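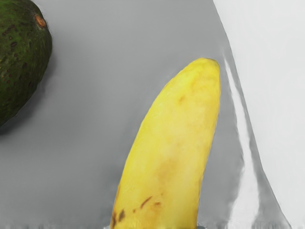
Attachment 1. Simulated tabletop with an avocado and a banana, as rendered for the remote demonstration sessions.

To: Remote Demonstration working list
From: Demonstration Office, Masden Laboratory
Subject: Re: Simulated fruit task, demonstration procedure and acceptance rules

Dear colleagues,

Thank you for the comments received from the Wudcombe group on the draft procedure for the fruit placement task. The full message is quoted below for those who joined the list after it was sent. Our replies follow in the same order as the points raised. Where a reply changes the written procedure, the change will appear in the January revision, and operators should work from the current text until that revision is posted.

Quoted message from the Wudcombe group:

> To: Remote Demonstration working list
> Subject: Simulated fruit task, demonstration procedure and acceptance rules
>
> We have read the draft procedure and have run practice sessions with four operators at our site. In general the text is clear and our operators were able to begin work with little extra instruction. We would like to raise the following points before recording starts.
>
> 1. The draft does not state whether an operator may regrasp an item. Several of our practice demonstrations include a first grasp that was poorly placed, a release, and a second grasp that succeeded. Are these to be kept?
>
> 2. The draft asks for "smooth motion" but gives no limit for pauses. Our operators stop at different points to consider the approach, and some of these pauses are long.
>
> 3. Item order is not fixed. One operator always takes the avocado first and the others begin with whichever fruit is nearer. We would prefer a rule.
>
> 4. From the close view, depth is hard to judge. The gray surface has little texture, and operators rely on the shadows beside the fruit to estimate height. Two of the four asked whether the second view could be kept open during recording.
>
> 5. The hand controllers and the desktop controller give visibly different motion. Should both be accepted into the same set?
>
> 6. The draft says that failed demonstrations should be "set aside". We ask for a definition of failure and for a statement of where such recordings are to be stored.
>
> We would be grateful for a reply before our operators are scheduled for the next block of work.

Replies from the Demonstration Office:

1. Regrasping

Regrasping is permitted. A demonstration that contains one release and one further grasp of the same item is to be kept and marked "recovery" in the session log. A demonstration with more than 2 grasps of the same item should be ended by the operator and restarted from the reset position. Operators should not imitate a poor grasp on purpose in order to produce recovery material. The Dhillon group has asked for a separate set of planned recoveries, and that set will have its own instructions.

We ask operators to release fully before trying again. Sliding a partly closed gripper along the peel of the banana until it catches produces contact forces that the simulator does not handle well, and the recorded motion is of little use for training.

2. Pauses

The revised text will allow pauses, with a limit of 2 seconds once the gripper has left the reset position. Before that moment the operator may wait as long as needed, and the waiting period is trimmed automatically. Operators who find that they need time to think should do so before moving. If a pause exceeds the limit, the demonstration may be completed, but it must be marked "long pause" so that the reviewer can decide whether to trim or reject it.

We recognize that this rule places some pressure on new operators. Sites may give as much unrecorded practice as they consider necessary.

3. Item order

The order will be given by the prompt shown at the start of each demonstration. The prompt will name one fruit, and the operator is to move that fruit only. Demonstrations in which both fruits are moved belong to the second task and will be collected later under a separate heading. Please inform your operators that the fruit named in the prompt will not always be the nearer one. An operator who begins an approach to the wrong fruit should stop and restart, even where the error is corrected before contact.

The position of each fruit changes at every reset. In the attached view the banana lies low and to the right of center, with the avocado well away from it toward the upper left. Other resets will place them closer together. Where the gap is too narrow for the fingers to pass, the operator may use the "skip" button, and no reason need be entered.

4. Judging depth

Both views may be kept open during recording. The close view remains the primary one, and we ask that it be given the larger part of the screen. The draft was written on the assumption that sites would use a single monitor, and we accept that the wording was too strict.

On the question of surface texture, we have discussed the matter with the Plirnier team, who maintain the simulated environments. A patterned surface will be offered as an option for practice sessions only. Recorded demonstrations will continue to use the plain gray surface so that the first set remains uniform. Shadows will stay on in all modes. Operators at our own site have found it helpful to lower the gripper in two stages – first to a height clearly above the fruit, then straight down at reduced speed – and we suggest this method to others, although it is not a requirement.

For the banana, the fingers should close across its width, near the middle of its length. For the avocado, any side grasp that holds the fruit during the lift is acceptable. Grasps at the very tip of the banana will be returned by the reviewers. Operators may use the markings on the peel as a visual guide if they wish, but they should know that the peel pattern is varied between sessions.

5. Controllers

Both types of controller will be accepted. The two are not to be mixed within a session, and the controller type must be entered in the log before the first demonstration. The sets will be stored together and separated by label. We had considered limiting the first round to hand controllers, but this would have excluded sites that do not have them, and the label gives those who train on the data a means of choosing.

Please check the speed setting at the start of every session. In our own trials the desktop controller kept the setting of the previous user, and a number of recordings had to be withdrawn for this reason. The reset script will be changed so that the default speed is restored at login.

6. Failed demonstrations

A demonstration is a failure if the named fruit is dropped after the lift, if it comes to rest outside the target area, if the other fruit is displaced by contact, or if the time limit of 60 seconds is reached. All failures are to be kept. The phrase "set aside" will be replaced by an instruction to mark the recording as failed and upload it with the rest of the session. No recording should be deleted at the site, including those ended early by the operator.

Reviewers will confirm the mark. Where the operator and the reviewer disagree, the reviewer's decision is entered and the operator's mark is kept in a separate field.

Session targets

Each site is asked to supply 200 accepted demonstrations for the first round. Recordings marked "recovery" count toward this number. Failures and skipped resets do not. There is no daily minimum, and we would prefer a slower rate to one that tires the operators. Long sessions at our own site showed a clear increase in wrong-fruit errors toward the end, and we now schedule a break at the middle of each session.

Operators should be credited in the session log by site code only. Sites that wish to recognize individual operators in later publications should keep their own record and obtain consent in writing.

Points still open

The size of the target area has not been settled. The Dhillon group has proposed a smaller area for the avocado than for the banana, and the Plirnier team has asked for one size for both in order to keep the scoring simple. Comments on this matter should be sent to the list, with "target area" in the subject line.

The environment file is also to be updated. Sites should not install the update in the middle of a block. Please finish the block on the present version, upload it, and then install. Recordings made on two versions within one block cannot be accepted.

The Wudcombe group may schedule its operators on the basis of this message. Other sites with questions on the same points are asked to reply in this thread so that the answers remain in one place in the archive.

With regards,

Demonstration Office
Masden Laboratory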